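Gripper faults out on soft toys, cable keeps catching on the finger pad

Posted in Pick and place > Grippers

Vikas Maurya
We have a Tamell arm with a two-finger soft gripper picking plush toys off a dark wood-grain table. Hard goods are fine. On plush it closes, then stops with fault 864, and the release command does nothing until I power cycle. It happened three times Wednesday.

The wrist camera shows the black cable arching up and hooking down onto the dotted pad while the yellow plush is against it. I've already changed the pad and lowered the grip force from 9 to 3. No difference.

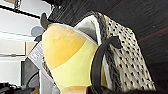
Things I have not tried yet

Rerouting the cable. The manual shows only one path and I don't want to void anything. Is this the cable, or is the force reading wrong on soft items?

Meenakshi Prajapati
Treat it as the cable until you prove otherwise. If a loop can reach the pad, it can get pinched when the fingers close, and the controller may read that as an overload. Hit the e-stop and lock out power before you put your hands near it – do not clear a pinch with the arm live.

Then move the fingers through full travel by hand and watch the slack. You want enough for the wrist to turn and no more. Tie it at 2 points on the wrist side and leave the fingers alone. Run it empty first, then with one toy.

Also check it near hanging cloth. Ours stopped on the same code beside a polka-dot fabric and a braided strip, with the dark curved piece right up against the fabric. Loose textiles need more clearance than boxes do.
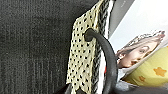

Lodhi
Had 864 on a Komau controller and it was a bad connector, no pinch anywhere. Wiggle test with the power off, then look for bent pins. I would do that before tying anything down.

Vikas Maurya
Pins look straight. Tied the cable last night and will run plush again in the morning – will post the fault log either way.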